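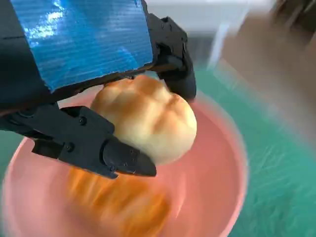

A gripper with a panel covered in blue tape.

The Curkdale Legal Exchange received a delegation of six magistrates from Nwosu in January for a working visit on court administration. Ladi Onuoha, presiding magistrate of the Nwosu district court, led the group. The talks continued an exchange on small claims procedure that the two courts opened by written agreement.

The first sessions dealt with scheduling. Curkdale presented its practice of assigning each claim to a single judge from filing to judgment. The delegation reviewed 40 closed files and compared the time allowed for service of notice under both systems. 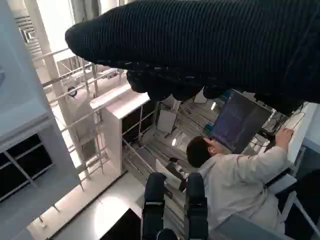 Interpretation in the courtroom took up the second part of the program. Ngozi Afolabi, registrar at Curkdale, reported that 405 of the 808 hearings in her review had required an interpreter. The magistrates asked how interpreters are sworn in and who bears the cost when a hearing is adjourned.

Both sides agreed to prepare a joint handbook for court clerks. A return visit to Nwosu is planned. 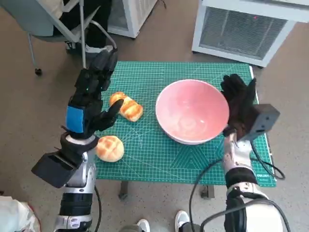
Two bread rolls and a bowl on a cutting mat.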